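Iltero Building Services Newsletter
December issue: Food waste collection at the Trallora site

The separate food waste stream at Trallora moves to a revised schedule this month. The changes apply to all 51 tenant kitchens and to the ground-floor canteen. General waste and paper collection stay as they are.

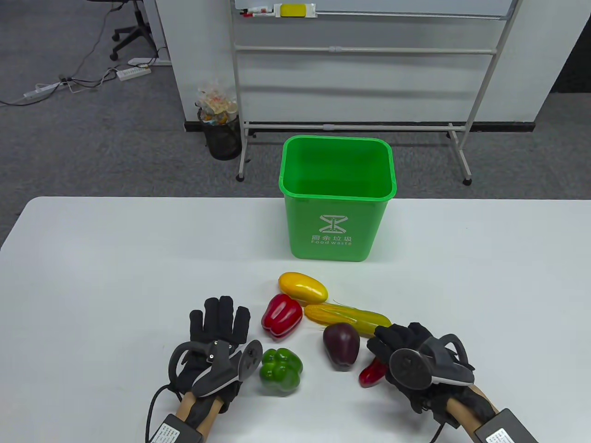
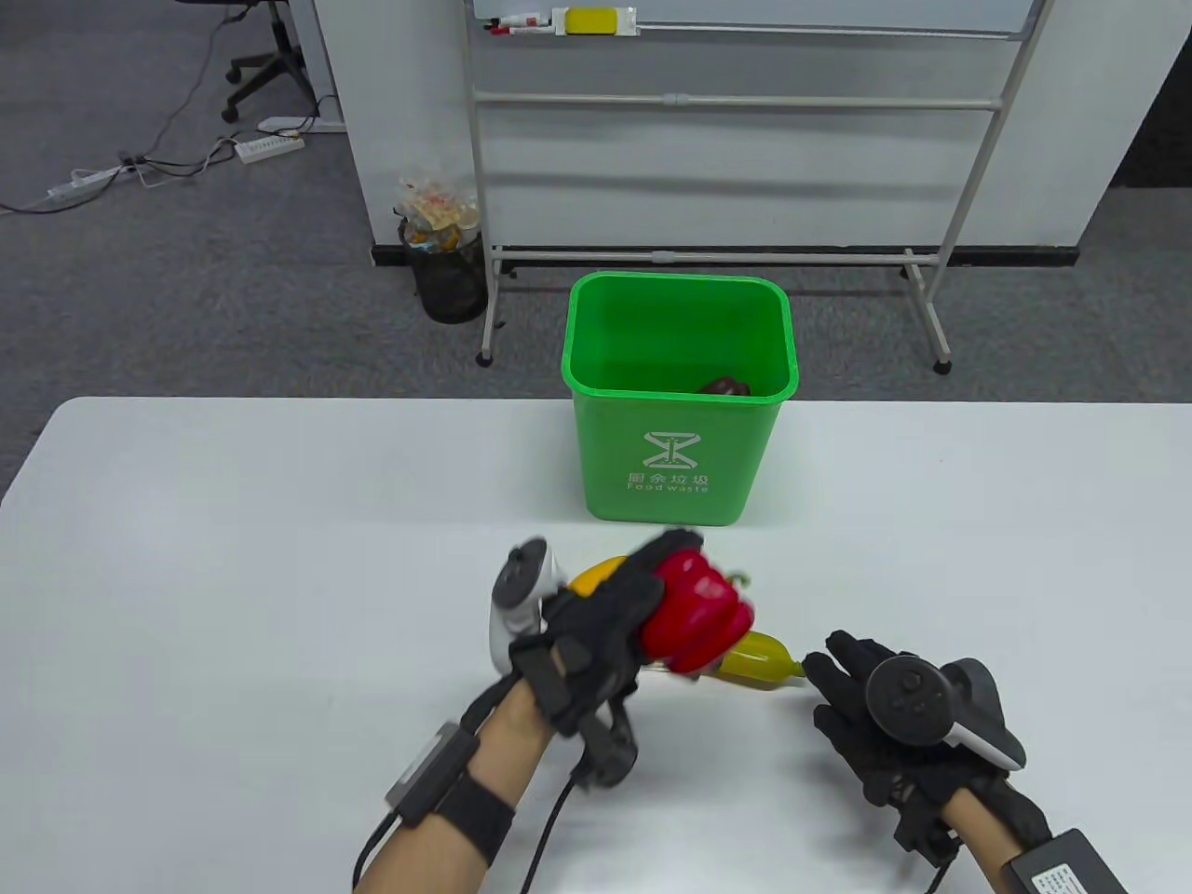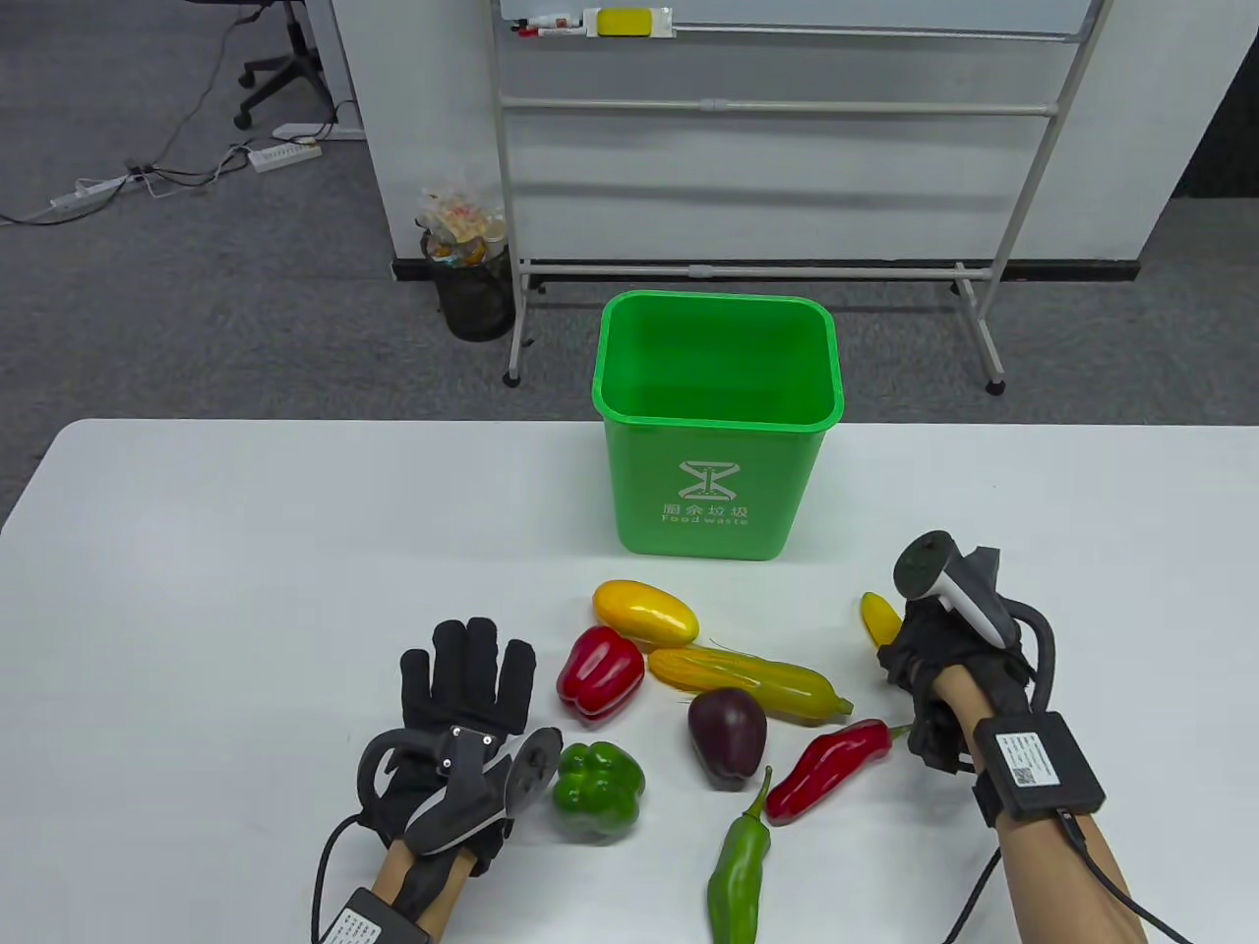

Green food waste bins, labeled in Chinese and English.

Does cooked food go in the same container as raw peelings?

Cooked and raw material go in together, including meat, fish, bones, bread and coffee grounds. Liquids do not. Drain soups and sauces before disposal, as free liquid collects in the bottom of the transfer carts and adds weight that Skornarus bills at the full rate.

Collection times
Kitchen bins are emptied daily at 10 a.m. The second round, previously at 3 p.m., now runs at 5 p.m. to follow the end of canteen service. Bins left behind closed doors are not emptied until the next round.

Liners
Use only the compostable liners supplied in the Azimi dispenser on each floor. Polyethylene bags, including those marked "degradable," are rejected at the Skornarus plant and the entire cart is then charged as general waste. Two carts were rejected in the last quarter, both from the north loading dock. Liners should be tied once and not double-bagged.

Quantities
The site sent out 2,430 kg of food waste last month. Fruit stickers, rubber bands and tea bags with staples remain the most frequent contaminants. Remove these at the counter, before the material goes in.

Cleaning
Rinse kitchen bins weekly with warm water and a neutral detergent. Chlorine bleach is not permitted, because residue interferes with the composting process. Cracked bins can be exchanged at the service desk on level 2.

Tenants with their own catering contractor should forward this notice to the contractor's site lead.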